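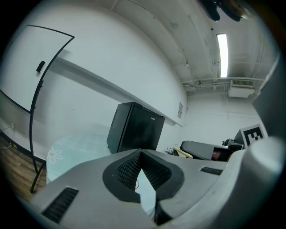
Wednesday, late

Tired feet tonight, but a good sort of day, so I want to get it down before I forget the order of things. We gave the pair of hand grippers their proper going-over at last (Lucie Fortin has been asking since March, bless her) and I was in the room at Rultholm well before she'd parked.

The left one had been closing a shade late, so I started there: wiped the ribbed pads with a barely damp cloth, let them dry while the kettle boiled, then checked the screws behind the fingers, all 17 of them. Two wanted a quarter turn and I was quite pleased with myself for finding them! After that it was the marker cubes, where I'm always a bit of a fusspot, as a lifted corner on one of those prints will spoil a whole afternoon's tracking.
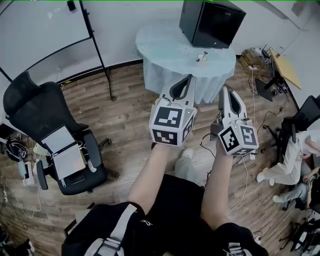

*Both grippers up, green lights on, round table ahead.*

Lucie read out the numbers and I opened and closed, opened and closed, until my thumbs ached. The first run drifted by over two millimetres, so we set the zero again and had a biscuit, and the second run was lovely and steady.

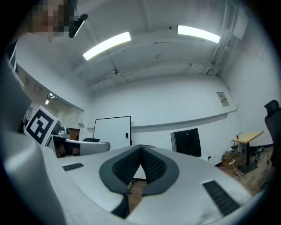 I do still want to look at the cables, mind you. They get trodden on and I'd like them clipped up out of the way before we take everything across to Lornolau. Esquivel have promised new pads, which may or may not come in time, and I've written to them again, nicely. Lucie thinks the old set will see us through and she's usually right about such things.

Home by seven, soup, and no more screws until tomorrow. Must remember to put the small driver back in my bag.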